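Play kitchen corner opens at Masmont community library

28 May 2025

MASMONT – The children's room at the Masmont community library has a new favorite spot, and it smells faintly of fresh paint. A play kitchen corner opened this week next to the picture book shelves, stocked with toy food, dishes and pretend appliances, and by midmorning on the first day there was a line of small cooks waiting for a turn at the table.

The corner grew out of a donation drive that began in January. Families were asked to bring in toy food and kitchenware they no longer used, and the response filled 11 storage bins. Children's librarian Tracey Heywood spent several evenings washing and sorting it all with Sunita Dwivedi, a retired preschool teacher who lives two streets away.

"We thought we'd get a few plastic carrots," Heywood said. "Then people started coming in with whole shopping bags, and I was so excited I could hardly get through story time."

Fruit was the big winner in the drive, and there is plenty of it to go around. The play food comes out alongside full-color dishes that are big enough for a child to carry, stir and serve with, and pieces get swapped in and out of the bins so that regular visitors find something different to cook (Dwivedi is already planning an all-soup week).

One setup has a strawberry waiting in a little blue bowl, a banana already partly peeled and half an orange on the white tabletop, with a mint-green colander and matching mug close by and a ketchup bottle lying on top of the toaster oven.

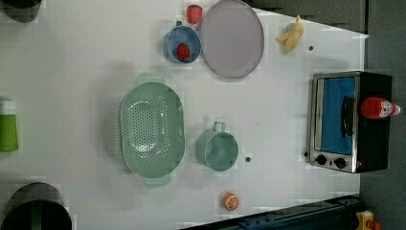 Story and supper sessions

The library is building a short program around the corner, too. At each session, staff will read a picture book with food in it, and then the children will "cook" the meal from the story and serve it to whoever brought them. Sessions last 30 minutes and are meant for ages two to six. Each one has room for 20 children, and sign-up is at the front desk.

Graziella Messina brought her twin grandsons to the trial run and ended up with a very full plate.

"I was served a strawberry with ketchup, and then another one, and I had to say it was delicious both times," she said. "They've asked to come back every day. They played together for the whole session, and at home they can't share a spoon!"

Yhon Chambi, who teaches kindergarten nearby, plans to bring his class before the school year ends. He likes how much talking goes on at the table – children taking orders, naming foods, arguing over what belongs in a salad.

The drive also raised $1,057 in cash, which paid for the table, the storage bins and a low shelf painted by library staff. A small amount is left over, and Heywood would love to spend it on aprons.

The play kitchen is open whenever the children's room is open, with no sign-up needed outside the sessions. Donations of clean toy dishes and play food are still welcome at the front desk. Heywood says they could really use some vegetables.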